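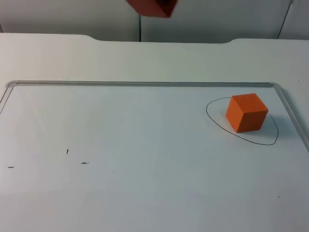
What is a cube, anyway?

Blocks are some of the best things ever made for playing with. You can stack them, line them up, knock them down and start all over again! But have you ever stopped to look hard at just one? There is a lot going on in a simple orange block.

A cube has six flat sides, which we call faces, and every face is a square. Where two faces meet you get an edge, and there are 12 of those. Where three edges meet you get a corner (grown-ups who like maths call it a vertex), and a cube has eight. Pick up a block and run your finger along it. Can you find them all without losing your place? It's harder than it sounds, so put a tiny sticker on each corner as you go.

Why does one orange look like two?

Take two blocks of the same colour. Leave one on a table and hold the other up high. Quite often the one in the air looks darker and redder, especially on the side that faces you. Nothing has happened to the paint! What has changed is the light.

We see a block when light bounces off it and into our eyes. A face turned towards the lamp or the window gets plenty of light, so it looks bright. A face turned away is in shadow and sends less light back to you. Orange with less light on it can look like deep red, or even brown.

Try this: hold a block by its top corners and turn it slowly round. Watch one face and see it go light, then dark, then light again. Now try it near a window, and then in the middle of the room.

Flat side down, or corner down?

Put a block on the table on one of its faces and it sits there quite happily. Now try to stand it on a corner. Over it goes! A face gives the block a wide base to rest on, and a corner is only a tiny point. The block's weight has to be exactly above that point, and the smallest wobble spoils it.

When a block is up in the air it can hang any way round, even with a corner pointing straight down. Something has to hold it up, of course, or gravity will pull it to the table. Gravity is pulling on you too, all the time, even while you are reading this.

Make a block-building table

A whiteboard laid flat makes a super place for building. It's smooth and pale, so bright blocks show up well, and you can draw on it. Ask a grown-up to help you lift it down, because big boards are awkward to carry.

Draw round the bottom of a block with a whiteboard pen. You've made a square! Lift the block away and draw round it again, right next to the first one. Keep going and you'll have a grid, which is very handy for planning a castle or a street.

Our tallest tower at the Zernen Block Club used 17 blocks, and it fell down with a wonderful crash. Ours are small wooden ones, so yours might go higher or lower.

Words to remember

Face: a flat side of a shape.
Edge: the line where two faces meet.
Vertex: a corner. If there is more than one, say vertices (VER-ti-seez).
Shadow: a darker place where less light reaches.

Zernen Block Club pages for young builders, 2019-01-07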